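Kallis sucht Testpersonen für den Handgreifer Lemma

Lemma ist ein Greifer mit zwei Fingern, der von Hand geführt wird. Mit ihm lassen sich Bewegungen vormachen, die später ein Roboterarm ausführen soll. Bevor das Set im Mai in den Verkauf geht, soll es von Leuten ausprobiert werden, die es noch nicht kennen.

Sie arbeiten im Sitzen an einem Tisch, greifen Tücher und kleine Gegenstände und legen sie wieder ab. Nach jedem Durchgang füllen Sie einen kurzen Fragebogen zu Griff, Gewicht und Kabelführung aus.

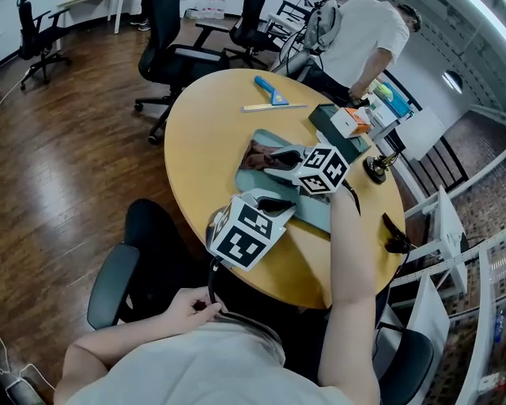

Arbeit mit dem Handgreifer: braunes Tuch auf der Matte, Markerwürfel an den Greiffingern.

Ein Termin dauert 3 Stunden, Pausen eingerechnet. Beginn ist um 9 Uhr in unseren Räumen in Indedell. Die Vergütung beträgt 100 Euro pro Termin, Fahrtkosten innerhalb der Stadt sind enthalten.

Voraussetzungen:
Mindestalter 18 Jahre
beide Hände ohne Einschränkung beweglich
Deutsch oder Englisch

Technische Vorkenntnisse sind nicht nötig. Linkshänder bitte bei der Anmeldung angeben.

Anmeldung über das Kontaktformular, Stichwort „Lemma Test“. Fragen zum Ablauf beantwortet Bezawit Chala, Fragen zum Gerät Do-yoon Byun.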